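Progress report to Kargate, 11th June

In this period the Ornska team finished the first draft of our safe working rules for the table robots. The draft has 33 rules, and 11 of them are about who may enter the work area and when. We tested them at the Varitz site during 200 runs with soft and wooden objects.
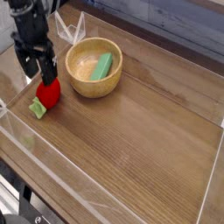
Two rules are still open. The first is the speed limit near the panels - our operators find it too low, but we prefer to keep it until the review. The second is the daily check of the stop button, where the form is too long. Yazıcı will send us a shorter form, and we expect to deliver the final text in July. No change of budget is requested.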